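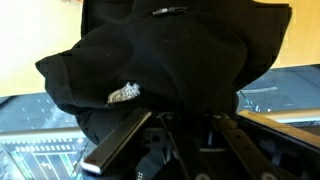 Re: Brolden fingers vs. the Foulkes set on cloth

I've read the numbers below twice and I'm still not convinced. 663 good picks against 641 is a gap I could get by changing who folds the shirts in the morning. Before we order 8 sets of anything I'd like to know what was counted as a good pick. Closed on something? Lifted clear? Let go in the right place?

Black fabric is where I'd look first. At the wrist camera it is one dark mass, and the only things that stand out on it are the shiny bits, the silver tag and the clasp. If the Grurkent controller is choosing its grasp point from that view, we may be scoring the camera and calling it a finger test. Run it again with the same exposure for both sets - and please log it this time.

The other case I care about is cloth hanging over the rim of a bin. Pinch a fold there and you can easily get fabric plus plastic, and the force reading looks lovely.
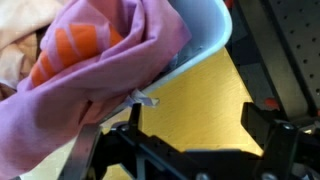
Lavender and orange cloth at the bin rim, wrist camera view.

One pale corner sticking out over the table is a generous target. I'd want to see the grey piece down inside the bin tried as well, with both sets, same arm speed.

Also, has anyone checked the pads for wear? The Pultska spec sheet is no help to me on that, it only covers rigid parts.

> Earlier message, sent in April:
> Comparison is finished. Brolden 663, Foulkes 641, same
> number of tries each. Garments were mixed, light and dark.
> We changed fingers 6 times over the run. I think that
> settles it and we can go ahead with the Brolden order.
> Any objections?

Yes, one. Hold the order until the dark garments are scored on their own.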